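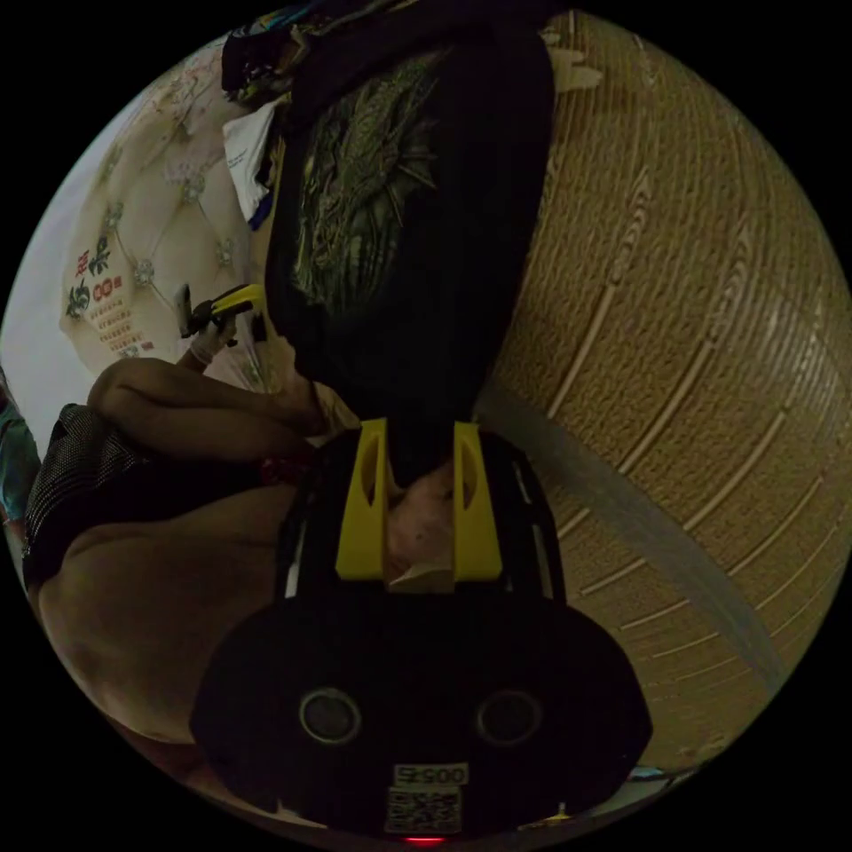
News > Company > Press Releases

Products Services Careers Newsroom Contact

Last updated: 2022-09-20

Stonon to Bring Robot Folding to Its Utora and Awan Sites

Stonon, the clothing care company, will start using robot arms from Ploterix to fold and stack finished clothes at its Utora site, with Awan to follow. The move covers 224 employees whose shifts now include hand folding.

Under the plan, the arms take over plain folding of shirts, trousers and knitwear. Checking for stains, missing buttons and damage stays with staff, and so does anything the arms set aside. Base pay and contracted hours do not change.

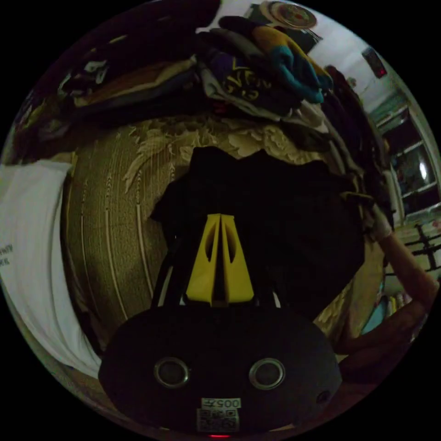
Before the arms can fold, they need recordings of people handling clothes, and Stonon staff are making them with hand-held grippers. The tool has two yellow fingers and is carried by the person doing the work. Sessions are held in furnished rooms as well as on the work floor, as Stonon also offers folding in customers' homes. Clothes on a bed are harder to deal with than clothes on a sorting table. A black garment may be spread over a patterned cover with a heap of mixed clothing behind it, and the arm has to find where one piece stops and the next begins.

Staff who sign up for recording work are paid at the trainer rate. Ploterix has received 359 hours of recordings so far and expects to ask for more knitwear and dark fabrics before the first arms are switched on.

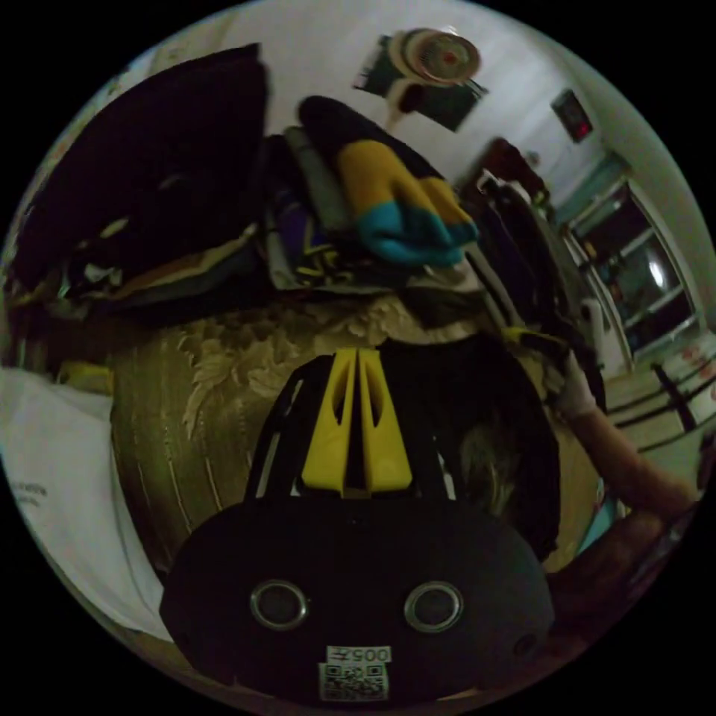 One folder at Utora said she was glad to hear the end of "six hours of the same shirt" but wanted it in writing that slower days would not mean shorter shifts. She also asked for gripper sessions to be kept short, with a change of hands allowed.

Stonon has agreed to both points. The hours guarantee was added to the staff agreement in August, and recording sessions now have a set break. Folding targets for individual workers will be dropped once the arms are running – team targets for checking and repair will replace them. Employees moving to repair work will be trained during paid time.

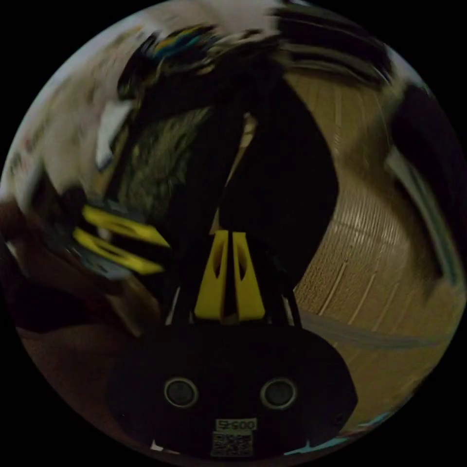 Stonon / Workplace Operations Department

The department will handle shift changes and training places at both sites. Sign-up sheets for repair training are available from shift leads, and staff on leave will be contacted by mail. Questions about the recordings, including how long they are kept, should go to the department first – it will pass technical questions on to Ploterix.

Media requests can be sent through the Newsroom contact form.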